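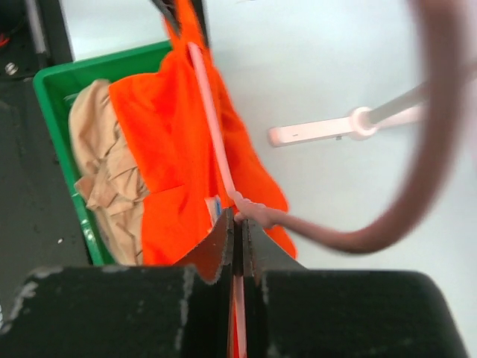

Varitari Seven-Circuit Floor Labyrinth
Product code 1702
Category: Walking and contemplation > Portable labyrinths > Canvas

Overview

The Varitari is a portable floor labyrinth of the classical seven-circuit pattern, painted on unbleached cotton canvas and supplied in three panels. It is intended for indoor use in retreat centres, halls, chapels, yoga studios and hospital quiet rooms. One person can lay it out, though two will do it faster and with fewer creases.

The pattern has a single path with no junctions. Walkers enter at the bottom edge, follow the path to the centre and return the same way. Left-handed and right-handed versions are available and the price is the same. In the right-handed version the first turn after the entrance is to the right. Please state which you want when ordering, as painted panels cannot be altered afterwards.

Specification

Pattern: classical, seven circuits
Pattern diameter: 6400 mm
Path width, line centre to line centre: 400 mm
Length of path, entrance to centre: 81 m
Number of panels: three
Panel width: 2190 mm
Overlap at each join: 40 mm
Overall size when joined: 6490 mm x 6490 mm
Material: cotton canvas, double-hemmed on all outer edges
Line paint: water-based acrylic, heat set
Line colours: indigo, dark green, oxide red
Joins: hook and loop tape, sewn
Storage: three drawstring bags, one per panel, plus one laying-out cord

The path length is measured along the middle of the path. A person's walked distance will be shorter if they cut the turns closely, and most people do.

Choosing a room

Measure the clear floor, not the wall-to-wall distance. Radiators, fire extinguishers, stacked chairs and door swings all reduce it. We advise at least one metre clear outside the canvas at the entrance side, where people tend to wait, and enough elsewhere for someone to stand without treading on the hem.

A wooden or vinyl floor is suitable. Short-pile carpet is acceptable but the joins will lie less flat. The canvas will move on polished stone unless it is laid over the Semple underlay (sold separately). Do not use the Varitari on damp concrete or on grass. For outdoor work see the Plundness, which has the same pattern on a coated polyester base.

Where the room is too small for the Varitari, the Hitulley has three circuits and the same path width. It is supplied as a single panel. Reducing the seven-circuit pattern to fit a smaller room gives a path too narrow for two people to pass, and we no longer accept orders for this.

Laying out

1. Sweep the floor.
2. Run the laying-out cord from the entrance side to the far wall, along the line you want the centre panel to follow. The knot marks the front edge of the canvas.
3. Unroll panel B along the cord, painted side up.
4. Unroll panels A and C to the left and right. The panel letter is stamped on the underside of the hem at the front corner.
5. Match the painted lines at the front edge first, press the tape together for a hand's width, then do the same at the far edge.
6. Press down the rest of each join, working from both ends to the middle.
7. Pull the outer hems by hand until the lines run true across both joins.

A small mismatch in the lines, up to the thickness of the line itself, is normal with cotton and changes with the humidity of the room. It will usually settle once the canvas has been down for an hour or two.
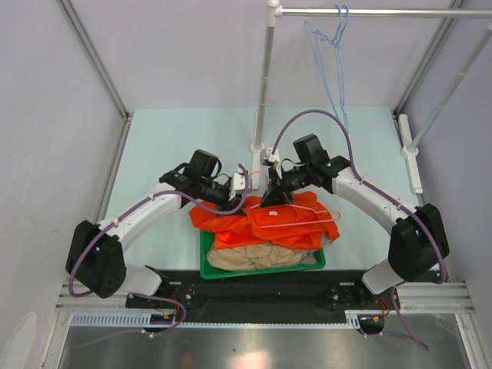 Use

Shoes should be removed. Socks, soft slippers or bare feet are all suitable. Wheelchairs may be used on the canvas if the wheels are wiped first, but tight turning near the centre can pull the joins apart, and a helper should check the tape afterwards. Walking sticks need a clean rubber ferrule.

Candles and incense must not be placed on the canvas. It has no flame-retardant treatment as standard. Treated canvas can be supplied where a venue's insurer requires it, and adds to the delivery time. Battery tea lights may be placed on the lines or in the centre. Bowls of water, salt, petals and similar items should stand on a tray, as wet petals in particular will stain.

The labyrinth carries no religious symbol and no lettering apart from the panel stamps. It has been bought by Christian, Buddhist and pagan groups as well as those with no affiliation. A plain centre is supplied unless otherwise requested. Painted centres (six-petal rosette, spiral, crescent) are made to order and are shown on the options sheet.

Cleaning and storage

Vacuum on a low setting with the brush up. Marks can be treated with a damp cloth and a little soap flake solution, working inwards from the outside of the mark. Do not machine wash, bleach or tumble dry. Unhemmed offcuts are supplied with each set so that cleaning products can be tried first.

Panels may be rolled or folded. Rolling gives a flatter result, and a cardboard carpet tube is adequate for the purpose. If folding, fold painted side inwards and vary the position of the folds from one use to the next. Close the hook tape against its protective strip before putting a panel in its bag, otherwise it will pick up thread from the canvas. Store in a dry place off the floor.

Supplied with

Three canvas panels, bagged
Laying-out cord, knotted
Canvas offcuts for testing
Instruction sheet with a finger-tracing diagram of the pattern
Spare length of hook and loop tape

Spares and repairs

Replacement bags, cord and tape are held in stock. Single replacement panels can be painted to match an existing set, but new cotton is paler than old and the difference will show for the first year or so. We will repaint worn lines if the set is returned clean. Wear is usually heaviest at the entrance and at the turns nearest the centre.

Ordering and delivery

Each set is painted to order. Orders confirmed now will be dispatched in the second half of April. Delivery is by carrier, and a signature is needed. Hire sets are available by the week in indigo, right-handed only.

For questions on room layout, send a sketch plan with dimensions in millimetres to Alasdair Morrison in the workshop. Please mark the doors and the direction you would like the entrance to face.

Page last updated: Thursday, March 21, 2019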